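Nurside Dining Room and Tableware: progress report to the Unton fund
7th June

Sorry this is brief, the full accounts come with the final report. Covers everything since the last update in May.

Where we are

Tables in. All white, matte tops, plain rectangles as per the quote. 12 ordered and 12 delivered, one had a scuffed leg, swapped by Hetau without any fuss. Tops wipe down well with a damp cloth and the ordinary spray. We had been worried about glare under the ceiling lights but the matte finish was the right choice, the sample in gloss was horrible to sit at.

Carpet stays. Dark grey, the old one, cleaned not replaced. Quote for new flooring came in well over what we had so it is off the list for this round. Cleaning got most of the marks out, there is still a patch by the radiator which we have put a cupboard over.

Plates still being chosen. More on this below as it is where the time has gone.

Curtains not started. Waiting on measurements.

Money

Grant for the tableware part: £600. Spent so far £418, mostly on the first lot of plates from Dixit plus bowls and a few serving dishes. Receipts are in the folder, one is a bit faded but readable. The rest is held back for the second order, which we dont want to place until the plate question is settled. Nothing moved between budget lines. Delivery was free on the first order, will have to check for the second.

Tables came out of the furniture line and that is now closed.

Plates

The old ones were white with no edge to them at all, and on a white table that was a problem. People with poorer sight couldn't tell where the plate stopped. Food over the side, elbows in the gravy etc. Part of the reason for this whole bid.

So we have been looking at rims. A thin dark line round the edge does help, people said so straight away at the May lunch. A wider band might be better still but the wide ones are heavier and cost more. Clear glass was suggested because it goes with everything. Nice to look at but on a white top it more or less vanishes, we would not buy it for main meals. Possibly for cakes.

Shallow plates are easier to stack and quicker to dry. Against that, peas. Some of our diners would like a higher lip and we have asked Dixit for two samples with one. They havent come yet, chased twice.

Things on the table

Small changes, cost nothing. Salt, napkins and anything in a box now goes at the far side, plate near the middle, so the near edge is kept clear for hands. Strong coloured boxes are easiest to find on the white. The cream napkin holders were getting missed completely so they have gone in the cupboard. We also tried placemats. Mixed views, they slide, and they have to be washed, but a dark mat under a pale plate does the same job as a rim for a lot less money. Will try a heavier kind next time.

Numbers at lunch: 13 at the last one, a good turnout for us, all the seats we had laid were taken.

Problems

Storage. New plates take a deeper shelf than the old ones and the kitchen cupboard only just shuts. A second shelf bracket is needed, will come out of our own funds. Dishwasher rack is fine.

Late samples, see above. If they are not here soon we will order the thin rim and be done with it.

Next

Settle the plate. Place second order. Measure windows. Label the shelves so things go back were they came from. Final accounts to you with the last report.

White table, plate, purple and white box: 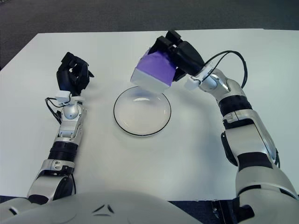
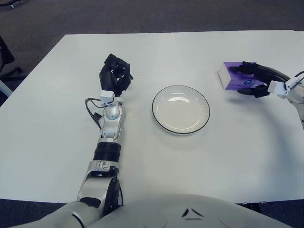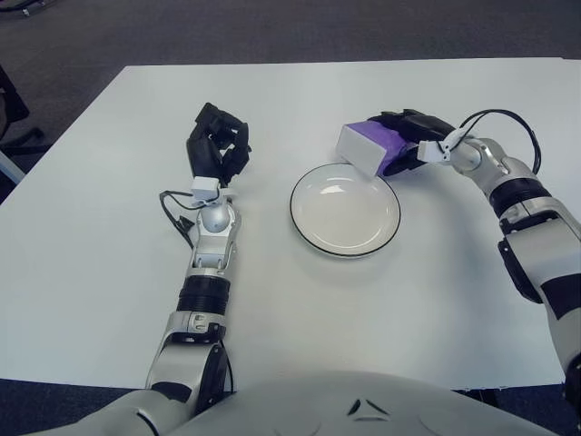

Will the second order of plates fit within what is left of the grant?

It should do if we go with the thin rim. The wide band would take us over, and in that case we would order fewer and keep some of the old plates for side dishes. We will send you the Dixit quote before anything is paid.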